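Paying for a First Car: Savings, Dealer Finance or a Credit Union Loan
Student project report, Personal Finance unit
Nanna Eskildsen

1. Background

I chose this topic after moving to Stidthorpe, where the bus to my part-time job at Dalsgaard stops running before the late shift ends. I needed a used car and had $2000 saved. The cars I looked at cost more than that, so I compared ways of covering the difference.

2. Method

I got written quotes for the same small hatchback from two lenders. One was Movmont, a dealer that arranges its own finance. The other was the Festness credit union, where I already had a savings account. I asked both for the total cost of the loan, including fees, and for the rules on paying it out early. I also worked out what would happen if I waited and kept saving.

3. Results

The weekly payment at Movmont looked lower, but the term was longer and there was a set-up fee added to the balance. Over the full term it came to more than $1000 above the credit union quote. Movmont also charged for early payout and the credit union did not.
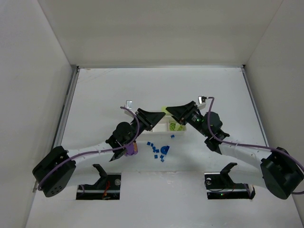
Figure 1. Two robot arms over a white tabletop, with a compartment tray between them.

Waiting was the cheapest choice on paper. It meant giving up the late shifts until June though, and once I took out the lost wages the saving was small.

Insurance made a bigger difference than I expected. My age put the premium up whichever lender I used, and I had left it out of my first budget. Registration and tires also had to be added - both come due whether the car is driven much or not.

4. Discussion

The credit union loan suited my situation best. A buyer with no savings history might not be approved there, and dealer finance could be the only offer they get. I did not look at private leases or at borrowing from family.

With more time I would get quotes for a second, older car, as some lenders set a limit on the age of the vehicle.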